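Step 4: Sweeping and mopping the floor

Do this once the wall panels are up and before you bring anything heavy in. I do mine at 7 in the evening so it can sit overnight.

1. Clear off whatever you can carry.
2. Sweep from the back corner toward you. Go slowly along the trim at the base of the walls - grit loves that edge.
3. Mix 2 capfuls of Saha floor soap into a bucket of lukewarm water.
4. Wring the mop out hard and work in strips, left wall to right.

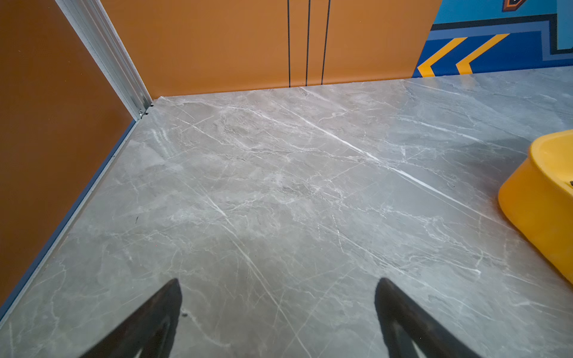 5. Change the water when it goes cloudy, then do a second pass with plain water. Marble patterns like the one in my Pillen kit hide soap streaks really well, so get down low and look across the floor toward the light.
6. Wipe the trim with a dry cloth.

Note: small specks are easy to lose among the veins. I run my palm over the floor (gloves off!) and find the ones I missed.

Caution: no vinegar and no scouring pads. I tried a pad on my old Stesex panels and the shine never came back. Keep the mop off the orange panels too - a soft damp cloth is plenty for those.

Leave the door open while it dries, then go on to Step 5.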